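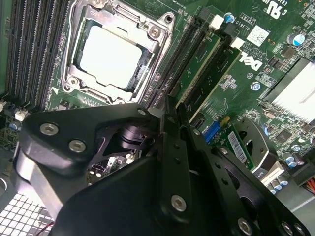
메인보드의 CPU 소켓과 메모리 슬롯

Bralent 산업회계 실습 시스템, 대학·연구소용

9월 개정 | Kwon 제품문서팀

Bralent는 경제·경영 계열 학과의 원가회계, 산업회계, 기업재무 실습을 위한 교육용 소프트웨어이다. 학과 서버 한 대에 설치하며, 학생은 실습실 또는 교내망의 웹 브라우저로 접속한다. 강의용 판과 연구용 판의 두 가지로 공급된다. 두 판의 전표 구조와 계정 체계는 동일하고, 자료 반출 범위와 동시 접속 수가 다르다.

제품 구성

기본 패키지는 원장 모듈, 원가 배부 모듈, 예산 편성 모듈, 채점 모듈로 이루어진다. 표준 계정과목 469개가 미리 등록되어 있으며, 담당 교원은 학기별로 계정을 추가하거나 숨길 수 있다. 숨긴 계정은 전표 입력 화면에 표시되지 않지만 원장 조회에서는 계속 검색된다. 이미 전표가 기표된 계정은 삭제할 수 없다.

실습 과제 116건이 함께 제공된다. 과제는 재료비·노무비·경비의 구분, 제조간접비 배부, 개별원가계산, 종합원가계산, 표준원가와 차이분석, 예산 통제 순으로 배열되어 있다. 각 과제에는 거래 자료, 빈 양식, 채점 기준표가 딸려 있다. 채점 기준표는 교원 계정에서만 열린다.

가상 기업 자료

과제의 대부분은 두 개의 실습 기업을 바탕으로 작성되었다. Jondisbridge는 기계 부품을 주문 생산하는 업체로 설정되어 있고 개별원가계산 과제에 쓰인다. Munenlow는 연속 공정을 가진 식품 가공업체이며 종합원가계산과 연산품 원가 과제에 쓰인다. 두 기업의 기초 잔액은 학기 초기화 시 자동으로 복원된다. 교원이 직접 만든 기업 자료는 초기화 대상에서 제외되므로, 필요하면 별도로 지워야 한다.

원가 배부 모듈

보조부문비 배부는 직접배부법, 단계배부법, 상호배부법을 지원한다. 단계배부법을 선택하면 배부 순서를 사용자가 지정해야 하며, 순서를 지정하지 않은 상태에서는 계산이 실행되지 않는다. 상호배부법은 연립방정식으로 계산하고 중간 행렬을 별도 창에 출력한다. 배부 기준은 직접노동시간, 기계시간, 직접재료비, 면적, 인원 중에서 고르거나 새로 정의한다.

활동기준원가계산은 연구용 판에 포함되어 있다. 강의용 판에서는 선택 품목이다. 활동, 원가동인, 자원동인을 각각 표 형식으로 입력하며, 스프레드시트 파일에서 붙여 넣을 수 있다. 붙여 넣은 자료에 빈 행이 있으면 그 행 이후는 읽지 않는다.

반올림은 원 단위, 천 원 단위, 소수 둘째 자리 중에서 선택한다. 반올림 차액은 기본적으로 마지막 배부 대상에 가산된다. 차액을 별도 계정으로 처리하려면 환경 설정의 ‘배부 차액’ 항목에서 계정을 지정한다.

채점 모듈

채점은 전표 단위와 보고서 단위로 나뉜다. 전표 단위 채점에서는 차변·대변 계정, 금액, 적요 유무를 확인한다. 적요의 내용은 채점하지 않는다. 보고서 단위 채점에서는 제조원가명세서와 손익계산서의 지정된 칸을 정답과 대조하며, 앞 단계의 오류가 뒤 단계로 넘어간 경우 부분 점수를 부여하도록 설정할 수 있다. 성적은 쉼표 구분 파일로 내보낸다. 학교별 학사 시스템과의 직접 연동은 제공하지 않는다.

사양 요약

동시 접속: 강의용 판 125명, 연구용 판은 계약 시 지정
표준 계정과목: 469개
실습 과제: 116건
화면 언어: 한국어, 영어
보고서 출력: PDF, 스프레드시트, 쉼표 구분 텍스트
사용자 인증: 자체 계정 또는 교내 디렉터리 연동
자료 보관: 학기 단위, 수동 백업 및 예약 백업
주문 번호: BR-2077(강의용 판), BR-2077R(연구용 판)

서버 조건

64비트 리눅스 서버가 필요하다. 가상 머신에 설치해도 된다. 데이터베이스는 패키지에 포함되어 있으며, 학과에서 이미 운영 중인 데이터베이스에 연결하는 구성은 연구용 판에서만 지원한다. 설치 전에 서버의 시간대와 문자 집합을 확인한다. 문자 집합이 UTF-8이 아니면 설치 프로그램이 중단된다. 서버 하드웨어는 공급 범위에 포함되지 않는다.

학생용 단말에는 프로그램을 설치하지 않는다. 브라우저의 팝업 차단이 켜져 있으면 중간 행렬 창과 인쇄 미리보기가 열리지 않는다.

사용권과 유지보수

강의용 판은 학과 단위, 연구용 판은 연구실 단위로 계약한다. 사용권에는 첫 학년도의 유지보수가 포함된다. 이후에는 학년도별로 갱신하며, 갱신하지 않아도 설치된 판은 계속 사용할 수 있다. 이 경우 새 과제와 계정 체계 개정본은 제공되지 않는다. 동시 접속 수의 증설은 학기 중에도 신청할 수 있고, 새 사용권 파일을 서버에 올린 뒤 서비스를 다시 시작하면 적용된다.

이전 판에서 옮겨 오는 경우 원장 자료와 사용자 목록은 변환 도구로 이관된다. 교원이 수정한 채점 기준표는 이관되지 않으므로 미리 내보내 두고, 변환이 끝난 뒤 다시 등록한다.

공급 품목

설치 파일, 사용권 파일, 관리자 설명서, 교원용 지침서, 학생용 실습서 파일. 학생용 실습서의 인쇄본은 별도로 주문한다. 견적 요청 시 판의 종류, 예상 동시 접속 수, 서버 운영체제의 배포판과 버전을 기재한다.

문의: Kwon 교육소프트웨어 영업 창구 | © Kwon. 무단 전재 금지 | 맨 위로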